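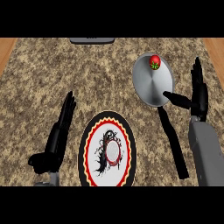 Start of a trial in the kitchen scene: strawberry in the pan, plate in front, one hand on each side.

Comparing two hand controllers on a simulated pick-and-place task

This page explains how we compare controllers for a pair of five-finger hands before we let either one near hardware. The task is to take the strawberry out of the frying pan and put it on the plate. It sounds too simple to be worth a page, but a small soft object on a hard metal surface with a raised rim separates controllers quickly.

The two controllers used here are Kavia, which solves for fingertip positions, and Maloretti, which drives the hand through a small set of preset grasp shapes. Both were set up by Sudheer Nambiar. The steps should work for any pair of controllers that accept wrist poses and finger commands at a fixed rate.

What you need

A simulator with contact physics for the fingers, not only the wrist
Both controllers installed in separate environments
One saved scene file that you will not edit during the test
A logger that records commands, joint positions and contact forces
Enough disk space for the camera view from every trial

Step 1. Lock the scene

Load the kitchen scene and save a copy with a new name. Set the pan, the strawberry, the plate and both arms where you want them, let the physics settle for 3 seconds, then save again. The settling matters. If you save before it, the strawberry drops a tiny distance at the start of every trial and sometimes rolls, and you will spend an afternoon blaming the controller.

We use one fixed layout for tuning and a shuffled set for scoring. In the fixed layout the strawberry sits close to the upper rim of the pan, a little right of center. This is an awkward spot on purpose. Fingers coming in from the far side meet the rim first. The shuffled set moves and turns the strawberry but leaves everything else alone. Our random seed is 1942. Write yours down.

Step 2. Choose a starting pose

Pick one starting pose for both controllers and keep it. Ours has the fingers of both hands pointing up, with the right thumb reaching out over the pan. The thumb is close to the strawberry but clear of it. Starting this close leaves most of the long approach out of the test, so the score is mainly about finger control.

The left hand has no job in this task. Leave it in the scene anyway and send it a hold command. With Maloretti we found that the left hand drifted when it got no command at all, and in one early run it pushed the plate. If you plan to test two-handed tasks later, you want to know about that now.

Step 3. Match the settings

This step takes the longest. Each controller ships with its own defaults and they are rarely comparable. Go through these one at a time:

Command rate. Run both at 30 Hz. Kavia can go faster, but Maloretti cannot, and a mixed rate tells you nothing.
Finger force limit. Set the same value in the simulator, then turn off any second limit inside the controller.
Friction. Use one value for the fingertips and one for the strawberry. Do not raise friction to rescue a bad grasp.
Smoothing. Turn it off in both, or measure the delay it adds and report it.

Jouko Räsänen wrote a short script that prints both sets of settings next to each other and flags any that differ. If you write only one tool for this work, write that one.

Step 4. Do a dry run without the strawberry

Remove the strawberry and send the right hand through the full motion: close, lift, move across to the plate, open. Watch the contact log. You should see no contact with the pan, the pan handle or the counter.

The handle is easy to forget. It runs down from the lower left of the pan and lies flat on the counter, and the right forearm is just to the other side of it. A wrist path that swings low toward the plate will clip it and turn the whole pan. If you get a contact there, raise the path and try again. Keep the same path for both controllers.

Step 5. Run the trials

Put the strawberry back and run the shuffled set. We run 46 trials per controller. Reset from the saved file each time. Do not reset by moving objects back by hand, even in simulation, as small errors in position add up.

Stop a trial when one of these happens:

The strawberry is resting on the plate and the hand is open
The strawberry leaves the pan and lands anywhere else
The time limit runs out

Save the log in every case. Failed trials are the useful ones.

Step 6. Score them

A plain pass or fail is not enough. We record four values for each trial: whether the strawberry reached the plate, peak force on it, time from first contact to lift, and how far the pan moved.

Peak force is the one to watch. The simulated strawberry is rigid and does not bruise, so a controller can crush it in every trial and still get a perfect pass rate. Decide on a force ceiling before you look at the results and count anything over it as a failure. Pan movement is a good second check. A controller that drags a finger along the metal before closing may still pass, but it will have a harder time on a real stove.

What we saw

Kavia was gentler and slower. Most of its failures came near the rim, where it could not find room for the thumb and the fingers together and kept adjusting until the time ran out. Maloretti closed quickly and rarely ran out of time, but its peak forces were higher, and when the strawberry was turned the wrong way for the preset it squeezed it out sideways.

For small loose food items we have gone with Kavia. For plates and handles we expect Maloretti to do better, and we have not tested that yet.

Common problems

The strawberry shakes in the grasp. Lower the simulator time step before touching the controller gains.

The fingers pass through the pan rim. The collision shape for the pan is probably a flat disk. Swap it for one that includes the rim.

Results differ between two machines. Check the physics version first. We lost most of March to this on the Sedwood machine, which had been updated while the other one had not.

The leaves catch on a fingertip. Use a simpler collision shape for the leaves - a small flattened cone is good enough - and note it in your report so other people can match it.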